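Royalties and Catalog Assistant, Mula Records (Guvthorpe office, full time)

Mula Records is a small independent label and publisher, and we've reached the happy stage where the spreadsheets have outgrown the people looking after them. We put out folk, soul and a fair bit of instrumental music that doesn't fit either bin, and more of it gets played on streaming services every month than we ever sold on disc. We would love to find a patient, friendly person to help us make sure that everyone who played or wrote on those records gets paid the right amount and on time.

You would be joining our office in Guvthorpe, upstairs from the rehearsal rooms, and working closely with our royalties manager. Our catalog runs to 800 recordings by 360 artists, many of them with side players and co-writers who are owed a share too. Most of your day would go to matching incoming statements to the right tracks, fixing song titles that have been spelled four different ways (it happens more than you'd think!), and answering emails from artists who want to know what a line on their statement means. Twice a year, in June and December, we send out payments, and those weeks are busy. We bring in lunch.

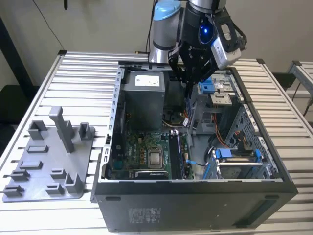 Page last changed: June 7, 2025

We're hoping you have at least 2 years of experience in an office job where the numbers had to be right. It could be bookkeeping, payroll, a library, a box office, anything along those lines. You don't need to have worked in music before, and you don't need a degree. You should be comfortable in a spreadsheet, careful with private information, and kind on the phone, even when the person calling is cross about a small check.

It would be a real plus if you've used Caputo, the rights database we moved to last winter, but we'll happily teach you. You'd get some 5 weeks of training before you handle any statements by yourself, and longer if you'd like it.

The job is full time, with one day a week from home once you're settled in. Now and then we'd ask you to travel to our Kullbridge studio to help sort through old session sheets and contracts, and we cover the train fare and your meals. We offer health insurance, paid vacation and a place on the guest list for any show our artists play nearby. Pay depends on experience, and we'll tell you the range in our first email back to you.

To apply, please send us a resume and a short letter through the contact form on this site, with "Royalties Assistant" as the subject. Tell us a little about work you've done that needed a careful eye, and, if you feel like it, a record you keep going back to. We read every letter ourselves, so please allow us a couple of weeks to reply. The position stays open until it's filled.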